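3.2 What we bought first, and what we left for later

The purchasing plan for the Trelliscombe cell went through 4 drafts, and the one we ended up with looks very little like the one we started with. Our first draft put most of the money into the arms and treated everything else as small change. By the second draft we had a page of small change that added up to more than the gripper. We think this is a common experience in labs of our size, and we were happy to find that sorting it out early made the rest of the project much easier to plan.

We split the budget into fixed items and wear items. Fixed items are bought once and are expected to outlive the project: arms, mounting plates, the slotted aluminum table, controllers, pendants. Wear items are anything a trial can use up, scratch, soak, or crush. In the proposal submitted in July, wear items had a single line with no breakdown. Marianna Baran rebuilt that line from the task list, going through each planned task and asking what it would consume over 300 trials. Her sheet became the backbone of the whole plan, and we would recommend this exercise to any group before the first quote is requested. It is quick to do and great fun once people start arguing over it!

The table deserves a word of its own. We looked at a solid steel top and at extruded aluminum, and chose the aluminum because mounting plates can be bolted along the slots and moved when a task changes. The quote from Adamczyk covered the profiles, the cutting, and delivery as one price. Leszek Pawlak had asked for a longer table than the tasks strictly required, and we are very glad he did. Space at the edge of the table gets used for pendants, blocks, spare parts, and whatever the next task needs, and it is far cheaper to buy that space at the start than to add to it later. 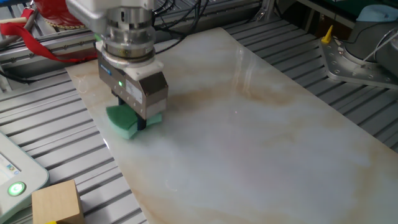 Figure 3. Surface wiping task on the aluminum table.

Choosing a gripper took longer than choosing the arms, and it is the part of the plan we most enjoyed. We compared 2 options: a soft multi-finger hand offered by Jindara, and a plain parallel gripper with replaceable fingers. The soft hand is a lovely piece of engineering and we hope to have one some day. For the wiping tasks, though, the parallel gripper does what we need. In Figure 3 it holds an ordinary green scouring sponge directly between its two fingers, so the tool itself is a household item that we budget by the pack. A custom tool holder would have had to be designed, machined, and kept in stock with spares. The money saved on tool holders went into a second set of fingers, which we list as a wear item even though we hope it lasts.

The work surfaces were the other pleasant surprise. Mechthild Schwaiger's original list called for cut stone samples, priced per piece and slow to arrive. We replaced these with glossy boards in a marble pattern. They are light enough for one person to swap between sessions, and the polished finish gives strong reflections, a property we wanted in the data because shiny worktops are hard for the vision system. A scratched board is simply retired and charged to the wear line. The plan sets aside 15 boards for the wiping tasks, including those kept unused for evaluation.

Cabling was underbudgeted in every draft but the last. Each arm brings its own power and signal lines, the gripper adds more, and lengths that look generous on a drawing become short when an arm base moves to the far side of the table. We now enter cables per arm and per mounting position, with one spare of each length. Connectors are ordered with the cables and never separately.

Software licenses are kept outside the equipment budget. We use Lisus for scheduling and trial records, and its cost depends on the number of operators, so it sits with staff costs where changes in the team are already tracked. Mieczysław Walczak maintains the combined sheet, and Aleksandra Olszewski checks it against deliveries. The version described in this section is the one dated 3/16/26.

A few items were postponed on purpose. Force sensing at the wrist is the largest. It would clearly help with wiping, where contact pressure matters a good deal, and we have reserved the mounting hardware for it in the current plan. The sensors themselves are placed in the second funding period, together with the extra training time they would require.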